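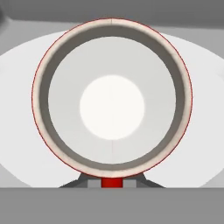
Blog > Kitchen > Coffee

Giving up the fancy coffee (mostly)

OK quick one, have to be out the door by 8. Several of you asked what happened with the coffee thing I started in May. Short version – I'm still on it. Long version below, sorry for the mess.

So. Used to stop at Dalgleish every morning on the way in. Large latte, sometimes a bun. Never added it up because I didn't want to know. Then I did add it up and it was over 80 dollars a month, and that's without the buns. Sat in the car for a bit after that.

Rules I made for myself:

Coffee at home on work days. Dalgleish allowed when meeting a person. Meeting myself doesn't count, I tried that.

First week was awful. I had an old bag of pre-ground at the back of the cupboard and it tasted like a wet box. Headache by ten every day, so I guess I was having more caffeine than I thought. Josphat Shemweta from work took pity on me and brought in beans his sister sends him. Completely different drink. Went out and got a cheap hand grinder that same evening, 13 dollars at the thrift store in Triltville, handle a bit bent. Works fine. Loud. The cat leaves the room.

What I do now – boil the kettle, grind while it boils, scoop into the French press, wait four minutes, press, drink. I was using way too little coffee at first, which is why it came out like tea. Two big spoons more fixed it. Also stopped pouring the water right off the boil, someone in the comments told me that (thank you!!) and it's less bitter.

Milk is the part I still get wrong. Tried shaking it hot in a jar, do NOT do this, there was milk on the celing. Now I just warm it in a small pan and whisk it with a fork. Not foam exactly. Bubbles.

Things I miss: the walk from the parking lot, the lady who always calls me hon, the smell when the door opens. Didn't expect to miss the smell. My kitchen smells like toast and cat.

Things I don't miss: the line. The line was a good ten minutes some mornings and I'd be standing there getting cross about being late to a job I was making myself late for.

Money so far, I moved 50 dollars into the savings jar first month and 51 the second. Yes I know that's not all of it. Beans cost money, and there was one bad week with my mother visiting and we went to Dalgleish every singel day. Worth it, she loved the buns.

Next is lunches. Dreading it. If you have a sandwich that's still OK by noon with no fridge, leave it in the comments, and please no egg.

Kettle's on, got to go.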